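**Giltgate bench cell - setup check, 2018-02-16**

Arm serial ends 1542. Checked before the block-pushing runs.

- [x] E-stop, both buttons. Crisp! Reset needed the key, as it should.
- [x] Speed cap at 80 mm/s in teach mode.
- [x] Biltix controller fan filter. Cleaned, and what a difference in the noise.
- [x] Cable loop at the wrist. No rubbing, good slack at full reach.
- [ ] Spare rod tip. Still on order from Engebretsen, chase in March.
- [x] Black rod, straight and tight in its holder. Rounded end has no burrs.
- [x] Maple board flat on the blue pegboard. No rocking at any corner - lovely bit of timber, this one.
- [x] Black fasteners at the near edge, finger tight plus a quarter turn.
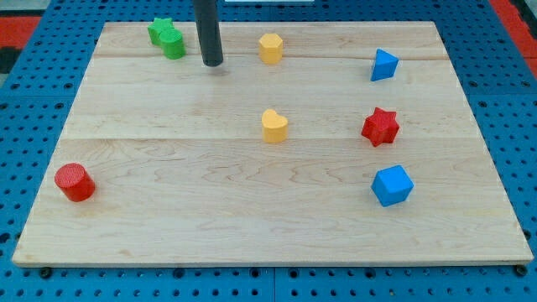 - [x] Tip height taught over the far plank, then repeated over the near one. Same reading both times, really pleased with that!
- [x] Blocks wiped down, colours easy to tell apart under the bench lights.
- [ ] Hour meter reads 1688. Grease the base joint before the cell goes back to Nalldale.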